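The Red Kitchen

January 2021 | By Montserrat Herrero

4 min read

Marcelino Collado had been hired to reach into a refrigerator. The refrigerator was in Odstead, and Odstead was a kitchen that Ronditz had built on a computer, with red cabinets and a marble-looking counter. He drove the arm from a desk on the second floor, with a controller strapped to his right hand that left a mark by lunchtime.

The target was 300 good runs. A good run meant the gripper went in, did its business with the apple, and came out without passing through a shelf. Sotomayor, who ran the floor, called this teaching.

"It's copying," Marcelino said.

"How did you learn to tie your shoes?"

"My shoes were there."

She wrote something down. She was always writing something down, and he had stopped hoping it was about a raise.

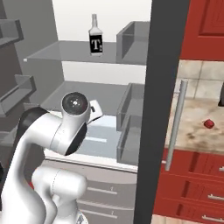
Why does somebody have to move the arm by hand first?

Writing out every motion as rules takes too long and breaks when anything shifts, so a person steers the arm through the job many times and the software learns from those recordings.

It was the orientation packet's answer, word for word, and he had it taped inside his locker. He noticed the packet was quiet about what the software learned when the person was bored.

He was bored by October. He had a habit, coming into the fridge, of dipping his wrist a little before he straightened out. It came from his mother's fridge, where the light cover hung down and you learned to duck it. There was no light cover in Odstead. He ducked anyway, run after run, and every one of them got marked good.

The bottle with the big T on its label stood on the top shelf the whole time. He was never asked to touch it. He wondered about it more than he wondered about the apple. 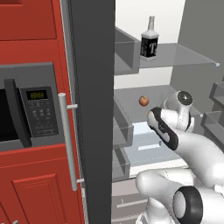

Stills: Ronditz / Odstead kitchen

The day they switched over to the trained version, Sotomayor made everyone come and stand behind her chair. Pedstead, the client, had sent a man in a good coat. He asked how many recordings had gone in and she said 737, which was news to Marcelino, who had only been paid for the ones marked good.

The arm came up toward the open door. It dipped. Then it straightened out and went on toward the shelf.

"Look at that," said the man in the coat. "It's being careful."

"It picks that up by itself," said Sotomayor.

Marcelino looked at the strap mark on his hand. He thought about the light cover and the tape his father used to put on it, which never held through the summer.

They ran it 6 more times. It ducked on every one – a little lower on the last, he thought, though that might have been the chair he was leaning on.

"What's it avoiding?" the man asked finally.

Sotomayor scrolled through her notes for a while. Marcelino went to get his jacket.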